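La sala de lectura Jellach vuelve a abrir en Uslow con mesas nuevas y puestos de ordenador

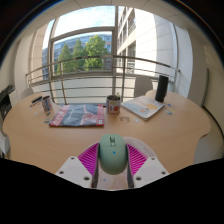 21 de mayo de 2018

La sala de lectura Jellach, en el centro de Uslow, ha abierto otra vez sus puertas después de una reforma que cambió casi todo el mobiliario de la planta baja. Los lectores encuentran desde esta semana mesas de madera clara con el contorno curvo, un rincón de revistas más grande y puestos para trabajar con ordenador, una cosa que en la sala antigua solamente existía al fondo, junto a los aseos.

La planta baja tiene 237 metros cuadrados. Antes la ocupaban filas de mesas rectangulares, todas orientadas hacia el mostrador, y los usuarios se quejaban desde hacía años de que era un espacio bueno para hacer exámenes y malo para pasar una tarde. Las mesas nuevas tienen forma de lóbulos, de modo que dos o más personas pueden sentarse cerca sin quedar exactamente una enfrente de la otra. Las fabricó el taller Vigfúsdóttir, que trabaja en la misma ciudad y que ganó el encargo el otoño pasado.

Según explicó la dirección de la sala durante la visita a la prensa, el diseño se decidió después de una encuesta en la que respondieron 186 usuarios. La pregunta principal era muy sencilla: qué hace usted cuando viene aquí. La respuesta más frecuente fue leer revistas y periódicos, y la segunda, trabajar con un ordenador propio o prestado. Muchos escribieron que hacían las dos cosas en la misma visita y que les molestaba cambiar de mesa, recoger el abrigo y volver a buscar un sitio libre.

Por este motivo las mesas no están separadas por función. En la misma superficie se puede dejar una revista abierta, usar el ratón y tener al lado la taza. La dirección insistió bastante en este punto de la taza, que fue el más discutido de toda la reforma. El reglamento anterior prohibía las bebidas en toda la planta. El nuevo las permite en las mesas de madera, con la condición de que el recipiente sea estable y de que no se coloque encima de las publicaciones. En los estantes y en la zona de archivo la prohibición continúa igual.

Los ratones y los teclados se piden en el mostrador con el carné de lector y se devuelven antes de salir. El material viene de la tienda Vukov, que ofreció también hacerse cargo de las reparaciones durante el primer año. Entre los ratones hay algunos de color verde salvia, con forma redondeada, casi de huevo, que han llamado la atención de los primeros visitantes más que los propios ordenadores. Una lectora que estaba probando uno dijo que era cómodo para la mano pequeña, pero que ella hubiera preferido una alfombrilla, porque sobre la madera le parecía que resbalaba demasiado. En el mostrador le respondieron que las alfombrillas están pedidas.

El rincón de revistas ha crecido sobre todo hacia la ventana. La colección cuenta ahora con 3.022 ejemplares entre números actuales y atrasados, según el inventario que se hizo aprovechando que los estantes estaban vacíos. Durante el inventario aparecieron revistas que figuraban como perdidas desde mucho tiempo atrás, algunas colocadas detrás de los radiadores y otras simplemente en el estante equivocado. Las publicaciones de viajes y de fotografía son las más consultadas y por eso se han puesto en la parte más cercana a las mesas. Las de derecho y administración, que ocupaban antes el mejor lugar, han pasado a la pared del pasillo.

Cada número lleva una etiqueta en la cubierta, y la sala pide que no se despegue. También pide que las revistas leídas se dejen encima de la mesa y no se devuelvan al estante. El personal las recoge a mediodía y por la tarde, y así puede saber qué títulos se han usado. Con el sistema de antes, en que cada lector devolvía la revista donde le parecía, no había manera de conocer este dato, y las renovaciones de las suscripciones se hacían un poco a ciegas.

La reforma duró tres meses. En este tiempo el préstamo se atendió en un local provisional de la calle de atrás, donde cabían pocas personas y no había sitio para sentarse. El retraso principal vino por el suelo: al retirar las mesas antiguas se vio que las patas habían dejado marcas profundas en el linóleo y hubo que sustituirlo entero, algo que no estaba en el plan inicial. Las sillas, en cambio, son las de siempre. Se han lavado y se les han cambiado los tacos de goma, que hacían mucho ruido.

No todos los usuarios están contentos con el resultado. Un grupo de estudiantes que preparaba sus exámenes el primer día comentó que con la forma curva es más difícil extender los apuntes, y que en las esquinas redondeadas una carpeta grande queda con un lado en el aire. Otro lector, habitual de la prensa de la mañana, echaba de menos las lámparas verdes individuales, que se quitaron y que por ahora están guardadas en el sótano. La dirección reconoce las dos quejas. Para los estudiantes se han conservado algunas mesas rectas en el primer piso, donde el silencio es obligatorio. Sobre las lámparas no hay todavía una decisión, aunque la sala admite que por la tarde la luz del techo resulta escasa en el lado contrario a la ventana.

En el taller Vigfúsdóttir explican que la parte más laboriosa fue precisamente el borde. Los tableros se recortaron a partir de una plantilla dibujada a mano y después se lijaron hasta que el canto no molestara en el antebrazo. El taller ha dejado en la sala una hoja con instrucciones para la limpieza: paño húmedo, jabón neutro y nada de productos con alcohol. Si queda un cerco de café, se debe avisar en el mostrador y no intentar quitarlo con papel, porque el papel seco raya el acabado.

La sala abrirá en junio también por la tarde los sábados si el ayuntamiento aprueba el cambio de horario, que se va a tratar en el próximo pleno. Mientras tanto se mantiene el horario de invierno. Los puestos con ordenador de la sala se reservan por un máximo de dos horas, y quien trae su propio portátil puede quedarse hasta el cierre. El préstamo de ratones y teclados es gratuito. Para las revistas, igual que antes, solo salen a domicilio los números atrasados; el número corriente se lee en la sala.

Las personas que todavía tienen en casa publicaciones prestadas antes de la reforma pueden devolverlas hasta finales de junio sin pagar recargo. Hay un buzón al lado de la entrada principal para las devoluciones fuera de hora, pero las revistas de formato grande no pasan por la ranura y se deben entregar en el mostrador.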